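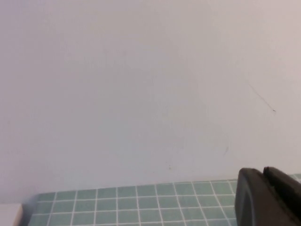 Tiled ledge

A tiled ledge is a flat shelf, bench or sill finished in tile, usually with a painted wall running up behind it. You'll find them in bathrooms, laundries and older kitchens, and I've grown far fonder of them than is probably healthy (my own place in Wiltholm has three).

Tiles

Small square tiles are the classic choice, laid in a plain grid. Sea-green and grey-teal are my favourite colours for it, with bright white grout – darker grout hides the tea stains, sure, but you lose that lovely crisp graph-paper look. Mine are from the old Zedico range and each sheet holds 81 tiles, nine by nine, so a short ledge hardly takes any cutting.

The join

Where the tile meets the wall you want a bead of flexible sealant, not grout. Grout cracks there sooner or later, and then water gets in behind and you're up for a much bigger job! I run mine along with a wet finger and leave it overnight.

The wall behind

A matte off-white is the usual partner. It's gentle on the eyes but it does show every speck, scratch and stray hair that lands in the paint, and patchy rolling shows up as soft blotches once the light comes in sideways. Lightly sand any marks with 80 grit, go over them again with something finer, then touch up with a small roller.

Cleaning

Warm water and a drop of dish soap, mostly. I do the grout lines each October with an old toothbrush.

See also: Backsplash; Grout; Window sill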